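Handout 4: Cloth, or why your demo is lying to you
Robotics project course, section notes by Liya Endale
Revised August 2018

Read this before you start the folding project. Last year's teams mostly read it afterward, and the reports looked like it.

The assignment is to take one garment, flat on the table, and fold it in half with two arms. Every team picks a towel first. I don't accept towels anymore. A towel is a rectangle with four corners that all look alike, and a script with fixed positions will fold one all day without looking at anything. Then the team writes "our system folds laundry" in the abstract, and Mesfin Araya and I have to sit through the talk.

So you get shorts. There is a waistband, two hems, some seams, and layers that slide over each other when you pull on the top one. Deciding where to grab is most of the work. 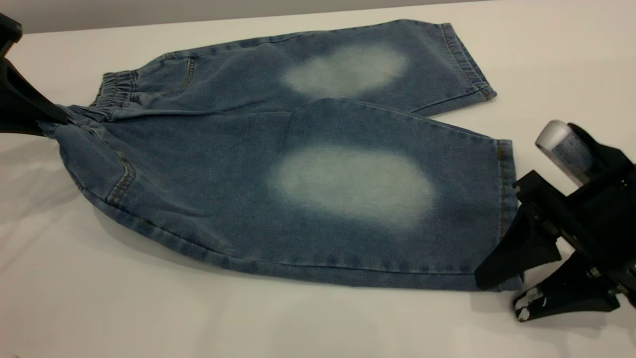 Fig. 1. Denim shorts held at two points, left gripper at the waistband, right gripper at a leg hem.

A few things to think about with Fig. 1. The waistband is elastic and gathered, so its outline is ruffled and a corner detector trained on flat edges may have opinions you don't share. The hem is a straighter target. The two big faded patches are the strongest contrast on the fabric and they tell you nothing about where the edges are. If your segmentation splits a leg in two at a patch, it's following color, and you should say so in the report. Both fingers are touching cloth. That is a grasp at one instant, and I would not call it a fold, or a success, until I saw what came next.

What counts as a trial

Teodoro Cárdenas ran the baseline for this handout and logged 1,458 attempts. He first reported 1,389 good ones, which sounds wonderful. I asked what "good" meant. It meant the gripper closed and the force reading went up. It did not mean the garment ended up folded, and a finger pressed hard into the tabletop can raise the reading too. We threw the number out.

For your report, a trial starts when the garment is placed and ends when both arms have let go. If you reach in and straighten a leg, that trial is a failure. If you restart the script, same. Write down every one, including the ones before you "got it working."

Run 50 trials on the garment you tuned on and 27 on one you have never put on the table. I care about the second set. Expect it to be bad.

Some teams will want to use the Pimport planner. Fine, but read its defaults. It assumes the cloth doesn't stretch, and elastic does.

Due in September: code, the full trial log, and one unedited video per garment. No speed-ups. Chiamaka Balogun has the sign-up sheet for table time.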